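Hello from the Plirnolside workshop!

Progress report on the Jerkura sorting build, 20th March

First off, thank you again for the 600 that came through in the last round. Most of it has gone on servos, a replacement power supply (the old one buzzed so loudly we had to shout over it) and a box of fasteners I'd been putting off buying for ages.

Quick reminder of where we're headed. Jerkura is a small arm that should be able to sort mixed utensils off a tabletop into the right slots, built by the handful of us who share the workshop. We're teaching it from handheld demonstrations, so before the arm can do much we need plenty of recordings of people doing the job with grippers. The target I gave you was 3000 recorded picks by the end of August. We're at roughly a fifth of that, a bit behind my chart but a lot better than I feared in the winter.

The arm itself is further along. The shoulder and elbow are bolted up and moving, and the wrist is on its second version after the first one cracked along a layer line. I've reprinted it with thicker walls and it has held through 56 full cycles on the bench, so I'm cautiously pleased! The base still wobbles a little. I think that's my plywood and I'm going to swap it for the steel plate left over from the Dalgleish cart.

Now the recordings, the part I'm enjoying most. We work with two grippers at one table and everyday utensils, metal and plastic mixed up together. 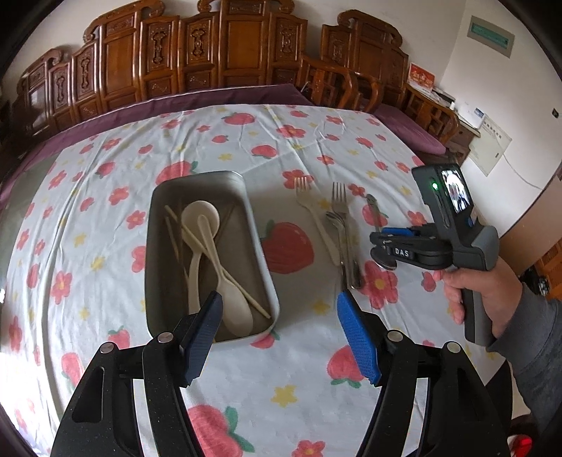 Two grippers at the round table, with the steel tray of cream-colored utensils in the middle and a few more pieces off to the right.

Chopsticks are the hard part. They cross over everything else and roll when you nudge them, and my own success rate is nothing to brag about. Forks are easier if you come at them by the handle. I've started saving the fumbled attempts in their own folder — Wokanard, our labeling script, can flag them now, and I'd like to see whether they help with training later on.

Money: there's 20 left in the parts budget, enough for cable and nothing else. I'd like to move the unspent travel line over to a second wrist motor if you're happy with that. Could you let me know before I place the next order?

Next up are the steel base, more chopstick recordings, and a first slow run with the arm picking up a single fork.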